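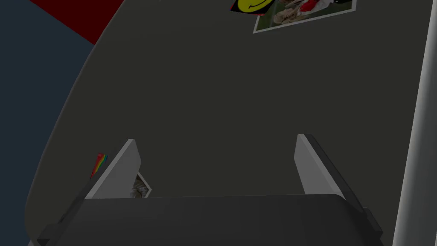

Dia aberto na Testus: uma manhã entre simuladores e garras

A Testus abriu as portas do seu laboratório de manipulação robótica no dia 10/5/21, uma terça-feira, com inscrição prévia e grupos pequenos. Fui no segundo grupo da manhã. Éramos seis visitantes: dois professores de uma escola profissional, uma engenheira de uma fábrica de embalagens, um casal que trabalha em logística e eu. Deixo aqui o relato por ordem, com as notas que tirei, para quem esteja a pensar inscrever-se na próxima edição.

Chegada

O laboratório ocupa o piso de cima de um edifício comprido, por trás do parque de estacionamento. A entrada não está assinalada do lado da rua. Quem vem de transportes públicos deve dar a volta pelo lado do armazém e tocar à campainha. Na receção mediram a temperatura, distribuíram crachás e pediram que ninguém tirasse a máscara nas salas. Esperámos uns minutos num corredor com cadeiras afastadas umas das outras.

Recebeu-nos Nuria Cantero, responsável pela parte de simulação. Fala português com sotaque castelhano e depressa, mas repete quando lhe pedem. Explicou que a visita tinha três paragens: a sala de simulação, a oficina e a sala dos braços. A ordem muda de grupo para grupo. Calhou-nos começar pela simulação, e ainda bem, porque o resto percebe-se melhor depois.

Sala de simulação

É uma sala sem nada de especial, com uma fila de secretárias e um ecrã grande na parede do fundo. Todo o trabalho que vimos ali foi feito dentro do simulador, a que chamam Pavik. A mesa, a garra e os objetos são modelos desenhados por computador.

A tarefa da manhã era arrumar cartões e fotografias sobre uma mesa. O operador vê pela câmara que está montada junto à garra, virada para o tampo, de modo que a garra aparece sempre na parte de baixo do ecrã. Tem dois dedos cinzento-claros, bastante afastados quando está aberta, e o corpo largo e escuro tapa uma boa parte do que fica mais perto. Percebe-se logo a dificuldade. Havia um canto às riscas de arco-íris a espreitar junto ao dedo esquerdo e, mesmo ao lado, entre o dedo e o corpo da garra, uma tira de uma fotografia de margem branca. De ambos se via muito pouco. Ao fundo da mesa ficava uma fotografia maior, com muito verde, e por cima de um dos seus cantos um cartão com uma cara sorridente amarela.

Um dos professores perguntou por que motivo se escolhem coisas tão planas. Nuria Cantero respondeu que uma fotografia é dos piores objetos para uma garra de dois dedos. Não tem altura, dobra, e quando duas estão sobrepostas é preciso decidir qual se mexe primeiro. Disse também que o tampo cinzento-escuro foi escolhido para começar por um caso fácil do ponto de vista da visão, com bom contraste com as margens brancas. Mais tarde trocam a cor e o brilho da mesa.

O catálogo de objetos planos do Pavik tem neste momento 153 modelos, entre cartões, fotografias, envelopes e folhas. Cada vez que se inicia uma tentativa, o programa sorteia alguns e espalha-os. O operador pode repetir a mesma disposição as vezes que quiser, coisa impossível com uma mesa verdadeira.

Deixaram-nos experimentar. O comando é uma espécie de manípulo com um gatilho para fechar os dedos. A engenheira da fábrica foi a primeira e conseguiu aproximar-se do cartão do fundo, mas empurrou-o. Eu fui a seguir e passei quase todo o tempo a tentar perceber a que altura estava. No ecrã, sem sombras fortes, a distância ao tampo é muito difícil de avaliar. Baixei demasiado, os dedos tocaram na mesa e o programa deu a tentativa por terminada. O casal da logística saiu-se melhor - ela, sobretudo, que arrastou uma fotografia com um só dedo até à beira da mesa para depois a apanhar de lado. Segundo Nuria Cantero, os operadores mais treinados fazem exatamente isso.

Cada tentativa fica gravada, com os movimentos do comando e a imagem da câmara. As nossas não, disse ela, e houve quem risse.

Perguntei se trabalham com uma única vista. Têm outras, fixas, em volta da mesa, mas naquele exercício só mostram a da garra aos visitantes. Gostava de ter visto as restantes, nem que fosse por um minuto.

Oficina

A segunda paragem foi a mais curta. A oficina é pequena e só entrámos três de cada vez, pelo que metade do grupo ficou no corredor. Eusebio Sepúlveda, que trata da mecânica, tinha em cima da bancada uma garra desmontada e foi passando as peças de mão em mão, com um frasco de desinfetante ao lado.

Mostrou dois tipos de ponta para os dedos. Uma é lisa e direita. A outra tem uma lâmina muito fina na extremidade, para entrar debaixo de uma folha. A segunda apanha melhor papel, mas gasta-se depressa e risca alguns tampos. Ainda não decidiram qual fica na versão final. O fornecedor das pontas é a Bamance, com quem têm um acordo desde janeiro, e as peças chegam em lotes de 32.

Sepúlveda falou bastante da diferença entre o que o simulador prevê e o que acontece na bancada. O atrito é o caso mais evidente. Uma fotografia impressa em papel brilhante cola-se ao tampo se houver humidade na sala, e isso o modelo não reproduz bem. Também o papel fica curvado de um dia para o outro. No simulador as fotografias continuam planas. Tem uma folha presa na parede onde aponta estas diferenças à mão, e pareceu-me que era a ferramenta de que mais gostava.

O professor mais velho quis saber o preço de uma garra destas. A resposta foi que não está à venda e que o custo de um protótipo não serve de referência. Insistiu um pouco e não obteve número nenhum.

Sala dos braços

Na última sala estão dois braços robóticos montados em bancadas, separados por uma divisória transparente. Só um funcionava. O outro estava à espera de uma placa eletrónica, encomendada há semanas.

O braço em funcionamento fez a mesma tarefa que tínhamos tentado no ecrã, com fotografias impressas. Move-se muito mais devagar do que eu esperava. Desce, pára, volta a subir ligeiramente e só depois fecha os dedos. Na primeira demonstração apanhou um cartão e pousou-o numa caixa. Na segunda levantou duas fotografias ao mesmo tempo e largou uma a meio do caminho. Na terceira, correu bem. O programa que o comanda chama-se Pathak e foi treinado com 623 tentativas gravadas no simulador, mais um conjunto bastante menor feito no braço real.

Pedi os resultados em termos de percentagem e Nuria Cantero preferiu não os dar. Disse que dependem muito dos objetos sorteados e que um valor isolado engana. Compreendo, mas para quem vem da indústria faz falta alguma indicação, e a engenheira disse o mesmo à saída. Com objetos com alguma espessura, uma caixa de comprimidos ou um baralho, o braço falha pouco. Com papel, falha com frequência. Foi o mais concreto que ouvimos.

Há um botão de paragem de emergência de cada lado da bancada, e antes de cada demonstração o operador pediu-nos que recuássemos até à linha marcada no chão. Não se pode fotografar nesta sala.

Perguntas do grupo

No fim houve uma conversa de pé, no corredor, com os dois anfitriões. Resumo o que me pareceu útil.

Estágios: aceitam alunos do ensino profissional e do superior, por períodos de alguns meses. Os dois professores ficaram com um contacto. Convém que o aluno saiba programar um pouco, mas para a oficina não é obrigatório.

Aplicações: a Testus não tem nenhum cliente para a manipulação de papel. Usam-na como exercício difícil. Houve interesse de um arquivo que pretende digitalizar fotografias soltas, mas a conversa está no início.

Acesso ao simulador: o Pavik não é distribuído para fora. Estão a considerar uma versão reduzida para escolas - sem data.

Segurança dos dados: só gravam movimentos e imagens da mesa, sem som.

Informações práticas

A visita dura à volta de uma hora e meia e é gratuita. Passa-se quase todo o tempo de pé. A oficina fica ao fundo de três degraus e não há rampa desse lado, pelo que quem usa cadeira de rodas deve avisar na inscrição. Crianças só a partir dos 12 anos, acompanhadas. Não há bar nem máquina de café aberta ao público, e o café mais próximo fica do outro lado da rotunda.

Aconselho a primeira sessão da manhã. No nosso grupo já se notava algum atraso e a parte dos braços ficou apertada, com os visitantes seguintes à espera na receção. Se puderem escolher, peçam também para ficar mais tempo na simulação. A mim soube a pouco, e continuo sem ter apanhado uma única fotografia.

A próxima edição ainda não está marcada. As inscrições fazem-se por correio eletrónico, e a confirmação demorou dois dias a chegar.

Artigos relacionados
Visita a uma linha de embalagem automática: o que mudou em dois anos
Feira de automação: notas do segundo dia
Pinças, ventosas e ímanes: como escolher para peças pequenas
Simular antes de montar: conversa com três integradores
Oficinas abertas na região: calendário provisório

Contacto | Sobre nós | Política de privacidade | © 2021 Todos os direitos reservados | Voltar ao topo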